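How to compare two hand-held grippers without fooling yourself

By Kolbrún Mogensen
Last updated February 28, 2024

Most gripper comparisons I read are worth very little. Someone picks up a foam block a few times with each tool, declares a winner, and prints a success rate with a decimal point in it. I have done this myself, so I know how easy it is.

What follows is the method I use now for hand-held grippers, the kind you squeeze yourself while a camera on the tool records what the fingers are doing. It takes an afternoon per pair of tools. I wrote it up after running the Dalsgaard against the Brisier at our workshop in Grosham, and changed it in April when Gunhild Kjærgaard repeated the whole thing in Floltilham and got a different answer.

What you need

Two grippers, both with fresh pads. A table at the height you normally work at. One wide plate. A mixed lot of fruit, with at least three sizes in it. A kitchen scale. Paper and a pencil, because you will not keep up a spreadsheet with a tool in your hand.

Step 1. Choose objects that can embarrass the gripper

Blocks and tins tell you almost nothing. Any pair of fingers will hold a block. Fruit is cheap, it rolls, the skins differ, and no two pieces are quite the same shape. Mix citrus with something smoother and something longer than it is wide.

Weigh each piece and write the weight down. Throw out anything over 200 grams unless you plan to lift heavy things later on. Large fruit mostly tests your wrist.

Step 2. Leave the cloth on

People like to strip the table bare before a test. I would keep a tablecloth, and a patterned one if you have it. A plain background flatters every camera, and if the recordings are going to be used for anything afterwards you want to know now whether the fruit gets lost against the print. Fold creases are fine. They also nudge things off course when they roll, so set your fruit down in the same place for both tools.

Step 3. Check the view before you check the grip

Open the fingers as wide as they go and look at what the camera gives you. Both pads should be visible, along with the target and the place you mean to put it. If the finger arms hide the nearest object, you need to know how much of it they hide.

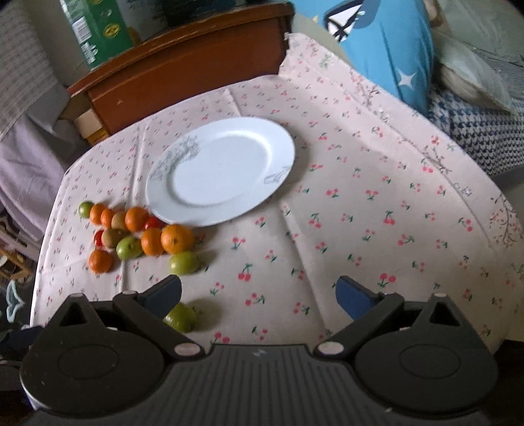

Fingers wide open, plate and fruit in view. The nearest green fruit is partly behind the left arm.

Makers tend to quote the field of view with nothing in front of the lens. I ignore that number. Take one still with the fingers open and one with them closed, from the same spot, and compare those across the two tools. A wide lens is no use if the hardware fills the bottom of it.

Step 4. Run the picks

Move one piece at a time to the plate, then put it back and go on to the next. Do 89 picks with the first gripper, then 89 with the second. The number is odd only because it is where Gunhild and I both got tired, and we have stuck to it so the sheets line up.

Score each pick as clean, messy or dropped. Clean means one approach, one squeeze, and the fruit stays on the plate. Messy is anything you had to correct. Be hard on yourself with that second group. Most of the cheating in these comparisons happens there, usually without anyone meaning to.

Step 5. Swap the order and do it again

This is the step everybody skips. On my first run the Brisier had 51 clean picks and the Dalsgaard had fewer, and I was ready to write that up. Gunhild started with the Brisier instead and found the Dalsgaard ahead. Whichever tool came second had the more practised hand behind it. I now throw away any result that changes sides when the order does.

Step 6. Look at the failures

Go back through the recordings of the dropped picks only. Note where the pads touched: above the widest part of the fruit, level with it, or below. Pads that land high will squeeze a round fruit out downwards, and no change of pad material is going to cure that.

Then wipe the pads and repeat 5 of the failed picks. If they come good, your problem was probably citrus oil.

What this does not tell you

How either tool behaves on an arm. A person squeezing a handle makes dozens of small corrections, and a motor will make none of them unless someone has programmed it to. I have seen a good hand-held score used as proof that the motorised version of the same fingers would work, and I don't believe it. Mount the fingers and run the test again from Step 3.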